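Members' Bulletin – Standards and Practice

Revised guidance on recording manual work for service robots takes effect in August

The Tenoden Forum has approved a revised version of its guidance on the recording of everyday manual tasks for use in training service robots. The new text was adopted on 28 April 2023 and replaces the interim notes under which member organizations have worked until now. It applies to all recordings made in hotels, serviced apartments, offices and care residences, and members are asked to bring their procedures into line by the start of August.

The revision follows a review of 2,000 recordings submitted by three members, Wukness, Levchenko and Clirkent. Reviewers looked at how each task was carried out, how it was labeled, and whether a person reading the label alone would understand what had been done. Of the recordings reviewed, 400 were returned to the submitting member with a request for changes. Most of these requests concerned labels. A smaller number concerned personal items left in view, such as mail, medicine or identity documents.

Wall surfaces and fittings

The section on cleaning has been rewritten in full. Under the interim notes, wiping a wall was treated as one task, whether the wall was bare or held switches, thermostats and other controls. The revised guidance separates the two. Work within an arm's length of any electrical fitting is now a task in its own right, with its own label and its own conditions.

Those conditions are short. The cloth may be damp but must not drip, and cleaning liquid is to be applied to the cloth and never sprayed toward the wall. Strokes should run away from the edge of a fitting. The worker should keep both hands within the camera's view for as long as the cloth is in contact with the wall, including a hand that is only being used for support. Reviewers found that supporting hands were often left out of labels, although they matter a great deal to anyone planning how a two-armed machine should brace itself. 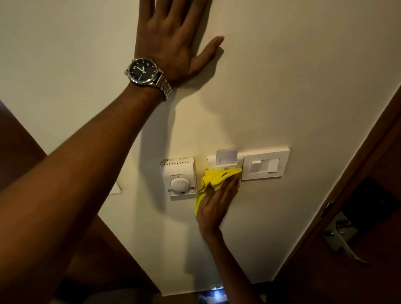 Cleaning beside a switch panel, with the left hand braced against the wall and the cloth in the right.

Members should also note the rule on controls that may change state when touched. Where a thermostat dial, a rocker switch or a key card in its holder lies close to the work, the label must name it as a neighboring object, even if the worker does not touch it. If a control is moved by accident, the recording is to be kept and marked accordingly. Several members had been discarding such recordings. The Forum takes the view that accidental contact is useful information and that removing it gives a false picture of how the work is done.

Watches, rings and sleeves

The interim notes asked workers to remove watches and jewelry before recording. Members reported that this rule was widely ignored and hard to justify outside kitchens and care settings. It has been withdrawn for general cleaning. A wristwatch or ring may be worn, provided that it does not carry personal messages or health readings on a display that can be read in the recording. Loose sleeves must still be rolled above the wrist.

Consent and access to rooms

No recording may be made in a guest room or private residence while it is let or occupied by anyone other than the worker, unless that person has agreed in writing. Room numbers, door codes and the printed faces of key cards must be checked for before a recording is released. Where any of these can be read, the passage must be masked or removed.

Workers must be told, in plain words and before the first session, what the recordings will be used for and how long they will be kept. They may withdraw at any time without loss of pay for the shift.

Next steps

The full text runs to 255 numbered clauses – a good deal fewer than in the interim notes – and is available to members through the usual document service. Members holding more than 1,000 recordings made under the interim notes may apply for a longer period in which to relabel them. Applications should state the number of recordings held and the settings in which they were made.

Comments on the section covering care residences remain open, and members with experience in that area are encouraged to write to the Forum's standards office.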